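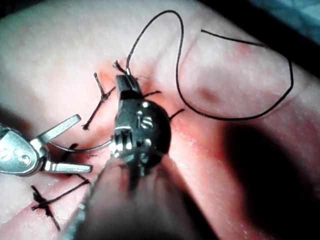 Ein Quilt müsse beim Abbinden ruhig ein bisschen Luft behalten, schreibt Cor Van Beek, und wer jede Lage platt an die nächste zurre, könne sich auch gleich eine Pferdedecke kaufen. Das kam heute früh, noch vor dem Kaffee, und ich habe mich so darüber gefreut, dass ich den Tee vom Vorabend kalt ausgetrunken habe, um schneller an den Tisch zu kommen.

4. Februar 2020

Also: Die große Decke ist endlich geheftet! Seit November lag das Oberteil über der Stuhllehne, und jedes Mal, wenn Besuch kam, ist es ins Schlafzimmer gewandert. Jetzt liegen alle drei Schichten glatt aufeinander, oben die Streifen aus den alten Hemden, dann die Wolle von Lashari, unten der graue Flanell, den ich eigentlich für Vorhänge gekauft hatte. Die Wolle ist herrlich. Sie riecht noch ein wenig nach Schaf und lässt sich auseinanderziehen wie Zuckerwatte – ich habe beim Auslegen bestimmt doppelt so lange gebraucht wie nötig, nur weil ich ständig mit den Händen darin war.

Gequiltet wird nicht. Ich hatte im Herbst ein Muster angefangen, das Grudov aus dem alten Heft mit den Wellen, und nach zwei Abenden wieder aufgetrennt. Meine Wellen sahen aus wie Regenwürmer. Abbinden also, mit kräftigem Garn, Stich hinunter, Stich herauf, Kreuzknoten, Enden stehen lassen. So waren die Decken bei Oma auch, und an denen habe ich als Kind beim Einschlafen immer die kleinen Fadenpinsel gesucht.

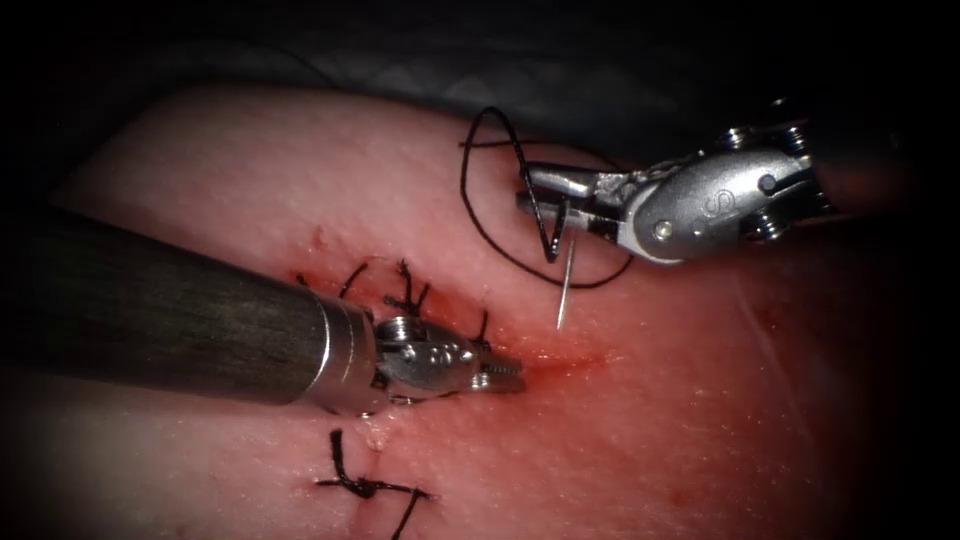
Zwei Instrumente an der roten Naht.

Am Nachmittag dann die Garnprobe. Das rote Garn von Gilar ist wunderschön, aber glatt wie ein Aal, der erste Knoten ging mir beim bloßen Anschauen wieder auf. Das schwarze aus der Restekiste hält viel besser, beißt sich richtig fest, und auf den hellen Hemdstreifen sieht es umwerfend aus! Ich hätte nie gedacht, dass ich mich für Schwarz entscheide. Die Enden schneide ich erst ganz zum Schluss, alle auf einmal, darauf freue ich mich jetzt schon. 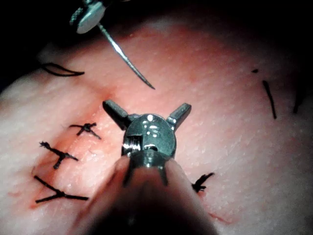
Beim Abstand der Knoten war ich mir lange unsicher. Im Heft steht eine Handbreit, aber wessen Hand? Ich wollte sie erst versetzt, wie die Punkte auf dem Würfel, das wirkte auf den schmalen Streifen aber furchtbar unruhig. Jetzt mache ich es wie bei den drei schwarzen Knoten, die da untereinander auf der schrägen roten Linie sitzen: einer nach dem anderen den Streifen entlang, jeder für sich gebunden. Die erste Reihe habe ich vorhin fertig bekommen, und sie liegt so schön, dass ich zweimal das Licht wieder angemacht habe.

Daumen wund, Fingerhut unauffindbar (vermutlich in der Wolle, o je). Cor muss ich noch antworten und nach dem Wachs fragen, ob man das Garn vorher durchzieht oder lieber nicht. Und morgen Flanell nachkaufen für die Einfassung, 40 Zentimeter müssten reichen.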